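Sorting Shapes on a Maple Board

This post continues the notes on play materials that were begun in June. Its subject is the loose plastic shape block and the surface on which it is used.

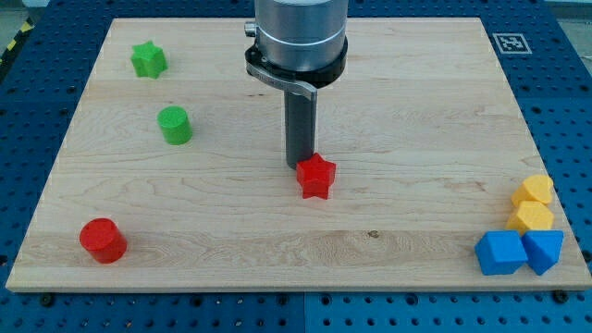 One reader wrote in to say that bright blocks are wasted on pale wood, and that a dark tray would hold a child's attention far longer. Another, Hander, replied that on a dark tray the blue and green pieces are always the last to be found.

The position taken on this site remains with maple. The grain is quiet, and strong colors stand out well against it. Planks joined edge to edge also provide natural bands, which may serve as rows when blocks are to be sorted by shape or by color.

Care is simple. The board should be wiped along the grain with a damp cloth and dried at once – standing water will raise the surface. Small knots may be left as they are. Blocks may be washed in warm water with mild soap.

Readers of the Dustolness edition have asked about storage. A shallow box with a lid is preferred, and 5 minutes should be set aside for putting the pieces away. Notes on lids and labels will follow.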